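Teaching the Stitch: Recording Suturing Demos by Remote Control
Estitz lab notes, part 9. April 2020

You have read parts one through eight, or you have skipped them like everyone else. Either way, you now have a console that talks to the arms and a slab of tissue waiting to be sewn. In this part you do the sewing, and the robot takes notes. It is a very good student in that it copies everything, including your bad habits.

Before you sit down

Put the tissue on the pad and press on each corner. If it rocks, fix it now, or you will spend the session chasing it. Lay out your thread, then open Lollix and start a new session. Lollix saves the wrist cameras, the fixed camera and the joint positions together. Check that all of them are ticking along before you touch a handle. I once did a lovely morning's work with only the joint positions recording, and I still have it if anyone wants to look at some numbers.

Give the session a name a stranger could understand. "test_final_2" has been taken, several times.

Step 1. Get your hands in

Clutch in with both hands and move each tool through a slow square without touching anything. Then set the motion scaling low. Your first instinct will be to turn it up, and your first instinct has never sewn anything. 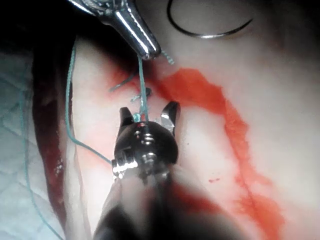 Keep both tools inside the wrist views as much as you can. When a tip wanders out, the policy later has to guess where it went, and its guesses are on the creative side. Keep your thread under control too. A long tail will find a screw head or a joint and settle in there. If it catches, stop, back off the way you came and free it. Do not yank. The arm is stronger than the thread and has no feelings on the subject.

Step 2. Drive the needle

Grip the needle away from the tip, bring it to the edge of the cut, and turn the wrist so the needle follows its own curve. Pushing it straight is how you get a wide hole and a bent needle. Once the tip comes out the other side, take it with the free tool before you let go with the first.

Pause for a beat at each handover. It feels silly and looks worse, but Fondau, our labeling tool, splits the recording at pauses, and it cannot find one you did not make.

Step 3. Tie and pull

Wrap, grab the short end, pull. Pull across the cut and low to the tissue. Stop when the edges meet. New operators keep going for good measure, and you can spot their stitches by the pucker.
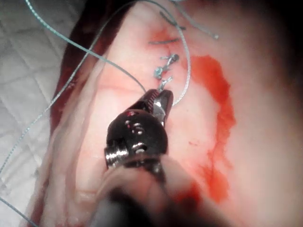 Five stitches along the cut, with the jaws closed on the thread at the lowest.

Tie every knot the same way for the whole session. If you have two styles and like them both, record two sessions. Ute Baumgart ties hers left over right and will tell you so.

Step 4. Set up the next one

Bring the needle back over the open cut and get both tools facing the work before you commit. This is the dullest part of the job and the part most people rush, so it is where our early recordings are worst.

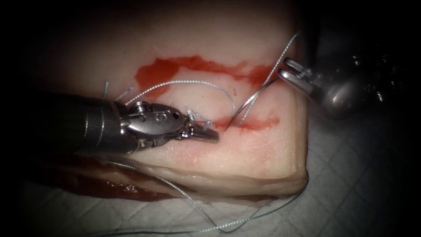 Needle tip by the lower incision line, one instrument on either side.

If you start badly, don't delete the attempt. Press the mark button, back out and go again. Recoveries are worth having, and you will be making plenty of them.

Step 5. Know when to quit

We aim for 600 clean stitches per operator before training anything. You will not do them in one sitting. Stop when your shoulders reach your ears, or when you begin talking to the needle.
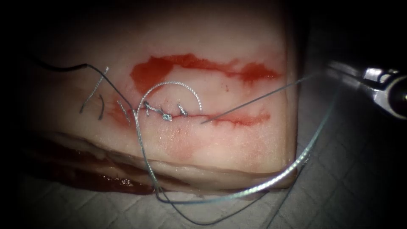
Before closing the session, park the tools with the jaws clear of the thread and let the recording run a few seconds longer. Then scrub through it in Fondau and fix the labels while you still remember what you meant. "Grasp," "drive," "hand over," "pull" and "tie" cover nearly everything. There is also "other," which I would ask you to use less than I do.

Copy the session to the Barreto drive and check that the file opens from there. Session 191 is listed on that drive and has never opened for anybody.

Part 10 covers training, which mostly involves waiting.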